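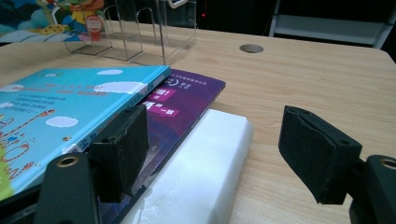
Teaching by hand

Putting a book away is a dull job, and that is a large part of why Givoteo chose it. The company wants a robot arm that can tidy a desk at the end of the day, and the first thing it has to learn is how to lift a book off a pile and slide it upright into a holder.

Nobody at Givoteo writes out that movement in code. A person picks up a hand-held gripper with two padded black jaws, walks over to a desk and does the job. The tool records what its camera sees, how it travels through the air and how far the jaws are open. A computer model is then trained on those recordings and asked to produce the same sort of motion with an arm.

The desks are plain ones with a light wood top. At one of them the pile is a light blue hardcover with clouds on the front, a purple book under it and a white foam block. A clear acrylic holder with upright dividers stands toward the back. The books are children's titles in Chinese, picked up second-hand in a mixed box, and the covers are bright and busy, which suits the purpose. A model that has only seen grey binders will do poorly in a real home.

The foam is there to cause trouble. A hard cover stays the same shape when the jaws close on it, while foam gives. An operator learns to squeeze each one differently within a few minutes, and the hope is that the model picks up the difference from the same recordings.

Slow hands

Operators start with a morning of practice. The common fault is speed. People are used to moving books without thinking, and they swing the gripper across the desk so quickly that the picture blurs. New starters are told to move at the pace of someone carrying a full cup of tea.

The second fault is cheating with the other hand. It is very tempting to steady a book with your spare fingers. A one-armed robot can't do that, so those runs are thrown out.

In February the team recorded 923 runs of the book task. Of those, 254 were rejected, mostly for blur, for a stray hand or because the operator stopped halfway to think. A good run takes about 40 seconds, including the return to the starting spot. Between runs the operator shuffles the pile, turns a book around or pushes the holder a little to one side.

The work is harder on the wrist than it looks. Shifts with the gripper are short, and operators swap with whoever is checking footage at the screens.

The other way to do it

Stedix, which works out of the same building in Zeltmont, prefers remote control. Its operators sit in front of a monitor and drive a real arm with a pair of handles. The arm copies them with a small delay, and everything it does is logged.

There are good points to both. With remote control, the recording comes from the very machine that will do the job, so there is no doubt that the arm can reach. It also costs a lot more, and it is slow - an operator who gets through 80 runs in a day with the hand-held tool might manage a quarter of that from the chair. The chair can't be carried into someone's kitchen, either.

The hand-held method has its own catch. A person's arm bends in ways that a robot's doesn't, and a perfectly good human movement can turn out to be impossible for the machine. Givoteo checks every run against a model of the arm before keeping it.

The two firms now share some of their work. A model is trained first on the large pile of hand-held recordings, then finished off with a much smaller set driven from the chair. Nägeli, the workshop down the hall, makes the finger pads for both. Pads wear at the edges and have to be changed, and a worn pair grips differently from a new one, so each change goes into the log.

The trained arm can already lift a single hardcover from a clear desk on most tries. Piles are another matter. When two books overlap, it sometimes takes both, or pushes the top one along until it falls. The next round of recording will be nearly all overlapping books, with thin paperbacks to follow once the hardcovers are sorted out.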